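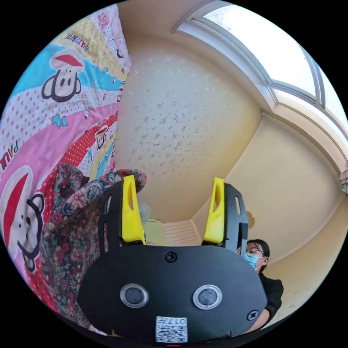 Hjalti Kvaran wrote back after the last version of this guide to say that his fingers never close straight after a swap, and could I please put the finger part before the software part, as he'd done it all in the order I wrote it and had to start over. Fair enough! I've moved it. If you printed the old section at Petovdale, bin it and use this one.

Updated Tuesday, December 4, 2018.

## 4. Fingers, plate and label on the Fiore hand-held

I'm assuming you've got the gripper out of its case and you've read section 3 on charging. Everything here you can do sitting on a couch or the edge of a bed, but for the steps with loose screws please find a tray. I've crawled around under enough furniture.

When I say "left" and "right" I mean as you see them from behind, with the black plate nearest you and the yellow fingers pointing away. The old guide wasn't consistent about this and I'm sorry.

### 4.1 Before you touch anything

1. Turn the unit off and take your hand away from the trigger.
2. Read the number on the little white label with the QR code, at the bottom of the plate. From behind it's upside down, so tilt the unit and read it properly. On mine it's 017. Write it on the sheet along with the date.
3. Look at both fingers. You're after cracks in the yellow part, mostly near the cut-outs toward the tips, where it's thinnest.
4. Wiggle each one sideways, gently. A tiny bit of give is fine. If it clicks, carry on to 4.2.

**Note:** do this with nothing between the fingers and the jaws wide open. If you've been practising on fabric, check for threads too - I once pulled a good long bit of blue wool out of a jaw I'd called "sticky" for a week.

### 4.2 Taking the fingers off and putting them back

Each yellow finger sits against its own black side plate, and the plate has a vertical slot in it. You'll be using that slot to line things up, so wipe it out first with a dry cloth.

1. Open the jaws all the way.
2. Undo the left finger and lift it off its side plate. Put its screws in the tray, on the left side of the tray.
3. Wipe the side plate. Dry cloth only.
4. Put the new finger on and do the screws up until they just catch. Don't tighten yet!
5. Do the right one the same way.
6. Close the jaws slowly by hand until the tips touch. Let them find each other. This is the bit Hjalti was missing (my fault, it was buried in a footnote).
7. Hold them closed and tighten, a bit on the left, a bit on the right, and back again until everything's snug.
8. Open and close a few times and look at the tips from the side.

If the tips still cross, loosen both and go back to step 6. Loosening just one never worked for me, though Hjalti says he's managed it.

**Caution:** snug means snug. The finger will split before the screw complains, and spares come from Prondton, so you could be waiting until February.

**Caution:** keep your own fingers out from between the yellow ones while somebody else is holding the grip. I shouldn't have to write this one down, and yet.

### 4.3 The black plate

The plate is the wide rounded piece facing you. It has a Phillips-head screw near the top middle and another black screw near the right edge.

1. Test each with a hand screwdriver. No power tools, please.
2. If one turns, nip it up and stop as soon as you feel it bite.
3. Wipe the dark glossy centres of the two round openings with a lens cloth. Breathe on them first if they're smeary. No window cleaner.
4. Run a dry cotton bud round the silver rings, then wipe again.

You don't need to take the plate off for any of this. If something rattles behind it, send the unit to Prondton and let them open it.

### 4.4 Cleaning the label

The label gets grubby and then Prisolier can't read it, and then you end up typing the number in by hand every morning.

1. Wipe it with a barely damp cloth, straight across. Don't scrub at the corners.
2. Dry it.
3. Scan it with Prisolier open. The number that comes up should match the one you wrote down in 4.1.

If it doesn't match, you've got the wrong sheet or the wrong unit. I've done both. Please don't stick a new label over the old one.

### 4.5 Telling Prisolier about the new fingers

1. Turn the gripper on and leave it still on something flat.
2. Open the Fingers page and pick the profile called 2229. It's the only one that fits these fingers, whatever the list suggests.
3. Open the jaws fully and press Set Open.
4. Close them until the tips touch and press Set Closed.
5. Open and close 7 times at a normal speed. The line on the screen should come back to the same spot each time.
6. Save, and wait for the tick before you turn anything off.

**Note:** squeezing hard during step 4 bends the tips and gives you a false closed position. Touching is enough.

### 4.6 How often

I do 4.1 every time I pick the thing up, and 4.3 when I remember, so call that weekly. Fingers I check properly every 200 picks or whenever it's been dropped. If you're sharing a unit, the last person to use it does the wipe-down and writes their name on the sheet - initials are no good, we have too many people with the same ones.

Charging faults are back in section 3. Trigger problems are in section 5, which I'm still rewriting, so send me your complaints now while I can use them.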